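She left her desk job to mend other people's clothes

A mustard-yellow cloth over a gray floor. 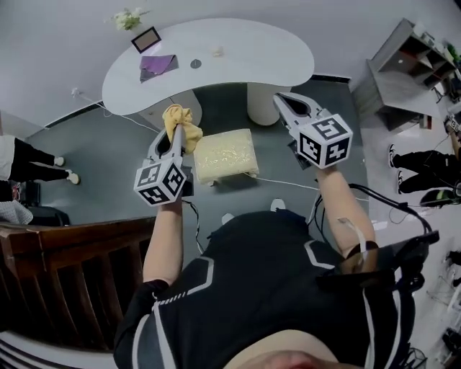
I got to the shop in Zeltness a little before nine in the morning, which was too early, and she made me hold a coat while she looked for the key to the back room. So that was how we met, me with a stranger's wool coat over both arms and her on her knees going through a drawer.

She runs a mending counter on Ganier Street, between a bakery and a place that sells aquariums. She asked me to leave her name out of this. "Put the shop in if you want, but people already stop me at the grocery store with a sock," she said. The shop doesn't have much of a name anyway. The sign in the window just says MENDING.

Before this she worked in billing at Tranberg, the window company out by the highway. She was good at it and she didn't hate it, and she wanted me to write that down. "Everybody wants the story where I was miserable. I liked my coworkers! We had a really nice microwave."

What happened was a cardigan. It had been her aunt's, it was mustard yellow, and both elbows were gone. She took it to a tailor who told her to buy another one. "And I thought, well, how hard can it be," she said, and then she laughed for a while. The first elbow took her a whole winter of evenings. She still has the cardigan, and she went and got it for me. One elbow is a lumpy mess and the other is beautiful, a tight little woven square in a yellow that's just off from the rest.

"I could fix the bad one now," she said. "I'm not going to."

I asked how it went from a cardigan to a shop, and she said it went through the break room. Someone at Tranberg saw the elbow (the good one) and brought in a sweater. Then came jeans, then a tablecloth, then a stuffed rabbit with no face. She kept a notebook with one line for every piece, and in her last year at the company she wrote down 211 of them, all done at her kitchen table after supper. The next year, in the shop, it was 316.

She charges by the hole, more or less, and she'll tell you straight out if your sweater isn't worth it. Moth damage she likes. Zippers she can't stand. "A zipper is a machine. I don't fix machines. I do them, but I'm in a bad mood the whole time and I charge you for the mood."

The thread is kept in the back room, in old flat files she bought when the Alipour print shop closed. I'm not a sewing person at all and I could have stayed in there all day. Every drawer is a color family, and inside each one the spools go from pale to dark, except for the yellows, which she says are impossible. She pulled out three that looked exactly the same to me and walked me over to the window, and sure enough, one went green and one went almost brown.

"Yellow lies to you under a lamp," she said. "If you bring me something yellow, I'm doing it in the morning."

I wanted to know about money, because I always want to know about money. She opened with $1,000 in savings and a deal on the rent that she describes as "a favor I'm still paying back in hems." January was awful that first year. By spring she had a line on the days the bakery did cinnamon rolls, and she thinks the rolls deserve most of the credit.

She teaches now too, 2 evenings a month, up to six people around the cutting table. She starts them all on a square of cheap cotton with a hole already cut in it. People get upset about how slow it is. One man told her he could've bought a new shirt in the time it took him to do one corner, and she told him yes, he could have, and handed him more thread. He's been back for every class.

While we talked she was working on a pair of kids' corduroys, both knees, and she didn't look down much. I asked if she ever gets bored. She thought about it long enough that I figured she'd forgotten the question.

"With hems, sure," she said. "I listen to ball games."

Then a woman came in with a quilt in a trash bag, and the two of them spread it out over the counter, and I moved my coffee.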